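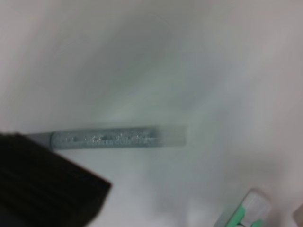 glitter glue on the table.

ok thread bc people keep asking me the same stuff in DMs. this is about the missing hiker search up at Lolwood. I'm on the search team but NOT a spokesperson, anything official comes from the sheriff's office page. go there first

1/ he's still missing. woman in the car with him dropped him at the Tramico Road trailhead Sunday morning and he was supposed to meet her at the lower lot by 3. never showed. she called it in at 5:40

2/ late 60s, gray beard, green rain jacket, tan pants. walks with a bit of a limp on the left side. may have a blue daypack, may not, she wasn't sure if he took it out of the trunk. trunk's been checked and it isnt there so assume he has it

3/ not giving his name here. family asked for it to stay on the official flyer only and I'm respecting that. please stop tagging his kids

4/ his phone. last contact was a tower on the Nirnance side, and no that doesn't mean he's IN Nirnance. tower covers a huge chunk of both ridges. saw someone post it like it was a pin on a map. it is not a pin

5/ area so far: over 800 acres walked, mostly the drainage below the second switchback and both sides of the creek. dogs went in Monday. they got interest near the old culvert and then nothing past it. that's all I'm allowed to say about the dogs and pretty much all I know

6/ the high point is 1,872 feet. doesn't sound like a lot. it is a lot in the dark in March with that much blowdown. two of our people turned ankles already, both fine, both mad about it

7/ yes we want help. NO you can't just drive up and start walking. sign in at the Rojanasak Street fire hall, side door, from 6:30 am. they'll put you on a team. if you're not on the sheet nobody knows you're out there and then we're looking for two people

8/ bring: boots you've worn before, gloves, headlamp, your own water, lunch. whistle if you have one. no dogs unless they're certified, I know yours is very smart

9/ cap is 40 per shift. tomorrow morning is full. afternoon had room when I left. if you get turned away please don't argue with the lady at the desk she has been there since forever

10/ can't hike? flyers. we printed 1,000 and they're nearly gone. stack by the coffee urn, take some to gas stations, laundromats, the bus shelter by the feed store. ask before you tape anything to a window. kids at the back table are doing the big hand lettered ones for the highway

11/ if you live on Tramico Road or anywhere along the lower loop: check sheds, carports, under decks, campers, that boat you never moved. check them again even if you did it Monday. and if you've got a doorbell cam or trail cam, look at Sunday noon to midnight and dont delete anything

12/ drones. please ground them. the helicopter had to hold off yesterday afternoon bc someone had one up over the creek. I get that you meant well

13/ if you see him: call 911, stay with him, get something warm around him. he's hard of hearing so he might not answer if you yell. go look, dont just call out and move on

14/ someone asked about the guy seen at the Nirnance diner. checked. different guy. he was very nice about it

15/ food: we have enough sandwiches. we do not have enough AA batteries or dry socks

ok going to bed for four hours. will add to this when I'm back at the hall, replies muted til then

edit to 7: SIDE door. front one is locked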